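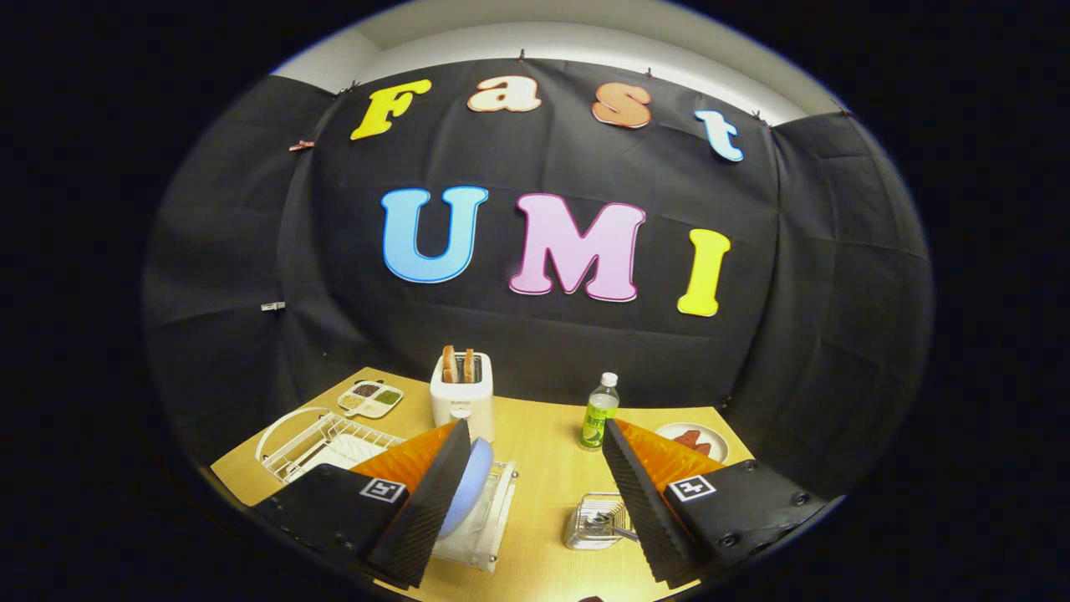

29/07/2021 - Chantharasri, unit 508, turnover bench notes

Second day on the door lock. The keypad takes the guest code, blinks green, thinks about it, and leaves the bolt where it was. Same as the last guests reported, except they used more capital letters.

Pulled the Goltel unit off the door and put it on the bench. Fresh batteries made no difference. With the lock off the door the bolt throws every time, so the motor is fine and the door is the liar. Siiri held a straightedge to the jamb and found the strike plate sitting low. Filed the lower lip, refitted, tried the code 30 times with the door shut. It stuck on two of them, both when Kamol was leaning on the door from the hallway to be helpful. Calling that a pass, with a note in the welcome book to pull the door toward you before entering the code. Guests don't read the welcome book. We will get the call anyway.

Code schedule: Brivotel sends the new code at 9 in the morning on arrival day, and check-in is mid-afternoon, so that part works. What doesn't work is the old code, which stays live until somebody deletes it by hand. I found six of them still on this lock, one going back to February. Deleted the lot. Ferdinand, please add it to the turnover sheet, above "check remote batteries" where people are still paying attention.

Sofa bed: left hinge squeals. Silicone spray, opened and closed it a few times, quieter. The bar across the middle of the mattress remains exactly where a person's kidneys go. Listing says "sleeps 6." Technically they do lie down. Valquíria wants to try a three-inch topper and I've said yes, provided it folds up inside with the frame, which I doubt. She is bringing the one from the Stilov place to test.

Dishwasher: Usa's theory was the filter, mine was the inlet valve. It was the filter. There was an olive pit in it and the label from a beer bottle. Ran a short cycle empty, drained clean. Usa has been gracious about it, loudly.

Balcony slider: track vacuumed, rollers turned up about a quarter turn each side. Slides with one hand now. Latch still needs a lift at the end.

Still open:
Topper test.
Spare key for the owner's closet. We have a key marked "closet" that opens the bike room.
Hair dryer in the second bath smells hot. Took it out, needs replacing before the next arrival.
Ask Brivotel if old codes can expire by themselves. Kamol asked once already and got a survey.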